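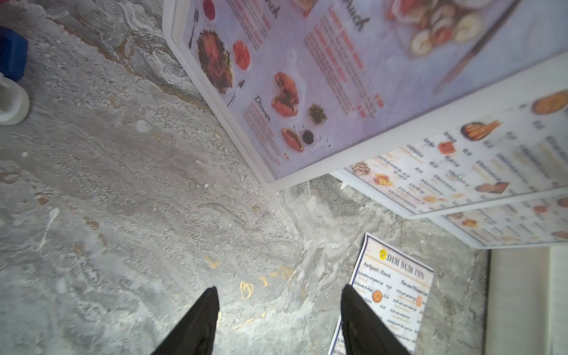

A small Dim Sum Inn menu card with a dark blue border.

Planning a Retirement Lunch at Home

A reader wrote in last month about a retirement lunch for her father, who spent most of his working life at the Wutano print shop and did not want a banquet hall. We hosted one much like it in July, so these notes come from that.

We started with the guest list and kept it to people he had worked with or lived near. Set the start for noon. Retirees' friends tend to come early, and ours had a driveway full by 11:40.

For food, we ordered trays from Srithong and made the salads ourselves. Order by Monday if the lunch is on the weekend. The noodles held up well in covered pans for almost 3 hours. The spring rolls did not, and next time we would bring those out in two batches. Our total for food, drinks and paper goods came to $800, and the cake was the largest single item after the trays.

Decorations were simple. We used brown paper down the tables, a few jars of zinnias, and old work photos clipped to a string across the porch. Guests spent more time at the photos than anywhere else. Put out pencils so people can write names and years on the back, and make copies beforehand if the family only has one print.

We rented 7 folding tables from Reltent and needed all of them, counting one for gifts and one for coffee. They deliver the day before. Check the legs when they drop them off, as one of ours would not lock and they swapped it the same afternoon.

Keep the speeches short. We asked three people ahead of time and gave each of them three minutes. One ran long. The cake was cut right after that, and the guest of honor opened cards at the table with his coffee.

The card box came from Lillari. It has a slot in the lid and folds flat for storage. If you would like to borrow ours, reply to this newsletter with your date.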